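Last updated: February

Equipment budgeting (humanoid test rooms)

Equipment budgeting for a humanoid test room is the planning, pricing and buying of everything needed to run a walking robot indoors in a mock home. Covers the robot itself, overhead support, power, flooring, furniture and appliances, spares, and the running costs after. Sometimes called room costing, or in older notes fit-out planning, though fit-out properly means only the building work.

Scope

Usually split in two: capital items (bought once, written down over years) and consumables. The line between them is argued over. Hands are the usual problem. A replacement hand can cost enough to count as capital but gets used up like a consumable. Most groups pick one and stick with it for the whole budget year.

Not normally included: staff, rent, insurance excess. Insurance itself sometimes is.

Main headings

Robot. The biggest single line in nearly all plans. Quotes differ in what they include: batteries, charger, hands, software licence, shipping crate. A quote without hands is common and looks cheap. Ask for the crate to be listed seperately, some suppliers want it back.

Overhead support. Tether, hoist or gantry to hold the robot from above. Priced by load and by travel. A fixed point is cheapest but the robot can only work beneath it. A rail costs more, a two-way gantry more again. Ceiling survey needed first. In the Estham plan the survey was left out and the gantry order had to wait on it.

Power. Mains supply, cabling, floor routing, cut-off switch. Allow for long leads if the robot is to be run on a cable. Cable covers if there's money.

Floor. Hard flooring is easier to clean and to mark. Carpet offcuts can be bought cheaply afterwards as a seperate test surface.

Furniture and appliances. Bed, wardrobe, nightstand, desk, fridge, washing machine. Secondhand is normal. Doors and handles matter more than whether the thing runs, so a non-working washer is often fine and saves plumbing. Estham specified working machines at first, then dropped it. Hovmont buys two of each handle and fits the spare when the first wears.

Small goods. Laundry baskets, bedding, soft toys, crockery. Tiny sums, always underestimated. Estham logged 1,704 separate small items over the life of its first room, most of them bought on petty cash and some never matched to a reciept.

Spares and repair. See below.

Spares

Two methods in use. The percentage method sets aside a share of the robot price each year. The hours method, used at Hovmont, takes expected running hours and prices wear parts against them. Hours method is more accurate but needs a log, and new rooms have none. Common practice is percentage for year one, hours after.

Lead times belong in the plan as well as prices. Rodrigues, which supplies joints and hands to several rooms, quotes 55 working days on a hand. A room with one robot and no spare hand should plan for that much idle time or buy the spare.

Buy, lease or share

Purchase suits rooms in use most of the week. Leasing (Zendavon is the usual lessor for smaller groups) spreads the cost but normally bars changes to the head and hands, so no own sensors. Check this before signing. Sharing a robot between rooms halves the big line and adds transport, a second overhead support and some 40 minutes of setting up at each end.

Order of purchase

Survey, overhead support, power, floor, robot, furniture. Robot early is the usual mistake: warranty starts on delivery, not on first use. Furniture can come last as it is quick to get. Desk and chairs for staff get forgotten altogether.

Room size

Priced by floor area. Plan the clear floor first and the furniture round it. Small rooms are realistic and cheap to fit but leave little space for the support to travel, and a cable has fewer places to lie.

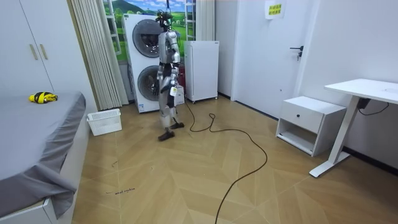
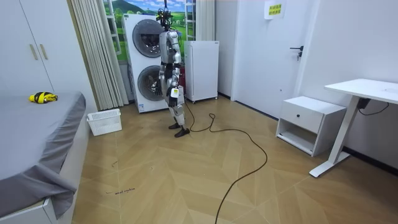

Humanoid on an overhead tether in a bedroom-style room, with stacked washer-dryer and small fridge behind.

Bláthnaid Noonan
Equipment planning editor

See also: gantry load rating; leasing of research equipment; wear parts; mock domestic rooms.

Contact | Copyright, all rights reserved | Back to top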